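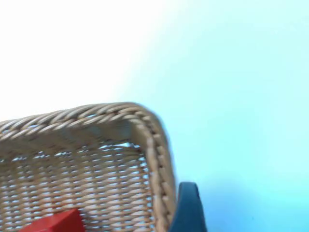
FOR IMMEDIATE RELEASE
02/10/2018

Flistedik opens its robot teaching room to people who have better things to do

Flistedik, which makes software for teaching robots by demonstration, today released Verkent 5, a kit that lets an ordinary member of staff show a robot arm a job by taking hold of it and doing the job, or by steering it from a chair across the room. No programming is required. Some patience is.

The new version has been on trial since June at Bassi, a packer of wooden toys and school supplies, where the first lesson was putting a red block in a wicker basket. Bassi had hoped to begin with something more commercial. After the first morning it agreed that the block would do.

"People come in expecting the robot to be clever," said Mererid Jenkins, head of product at Flistedik. "It's about as clever as a new starter who has never seen a basket. You show it, it has a go, you show it again. My job is to make the showing less tedious, and I think we've taken a fair bit of the tedium out."

Verkent 5 offers two ways to teach. In hand guiding, the arm goes slack on request and the teacher moves it through the task while the software records the joints, the gripper and the view from the wrist camera. In remote teaching, the teacher works a hand controller called the Stullik and the arm copies the motion. Hand guiding suits short, fiddly jobs. Remote teaching suits anyone who has spent an afternoon hand guiding and can feel it in their shoulders.

Both kinds of demonstration now go into the same library, and a teacher can switch between them partway through a task. Earlier versions kept the two apart for reasons the engineering team has asked us not to go into.

Baskets earned their place in the program the hard way. A woven rim is uneven, it sits higher than the floor it surrounds, and the wrist camera often sees only a corner of it when the fingers are close. Teachers at Bassi were asked to come at the basket from different sides and to pause near the rim now and then, so the recordings would include the awkward views as well as the flattering ones.

"My first few demonstrations were beautiful and completely useless," said Elis Pugh, a packing supervisor at Bassi who recorded much of the trial set. "I did them all exactly the same way. Move the basket a hand's width and the robot carried on as though I hadn't. So I got sloppier, on purpose, and they told me I'd improved. I've been waiting 20 years for a workplace to say that."

By the end of the trial, Bassi's staff had recorded 3000 demonstrations across seven tasks. The teachers came from packing, dispatch and, for one week, accounts. Each could throw out a bad recording with a single button on the controller, a feature added after several people were found apologising to the arm and starting over without telling anyone which attempt had counted.

Verkent 5 also adds:

Playback at the teacher's own speed, so a fumble can be found and trimmed without sitting through the whole run.

A coverage view showing which starting positions have been taught and which have been politely avoided.

A lighter slack mode for hand guiding, with a firmer hold at the wrist when the gripper is near the work surface.

Notes in plain words, attached to any moment in a demonstration. The most common note in the Bassi library is "oops".

"I'd rather have a thousand honest attempts from people who know the job than a perfect one from me," said Welington Teixeira, who leads the learning team at Flistedik. "I've packed a basket. I'm not good at it."

Verkent 5 is available now to existing customers in Canada, with new orders shipping once the current ones have gone out the door. The Stullik controller comes with the kit in a neutral grey, the colour chosen after a long meeting. Left-handed controllers can be ordered at no extra charge.

Workplaces wanting to try a teaching session can book the demonstration room through the Flistedik office. Sessions run for half a day. Flat shoes are recommended and coffee is supplied, though it stays on the other side of the door.

Media contact: Mabli Llewellyn, Communications, Flistedik
Customer trials: Alun Lougher, Flistedik

- 30 -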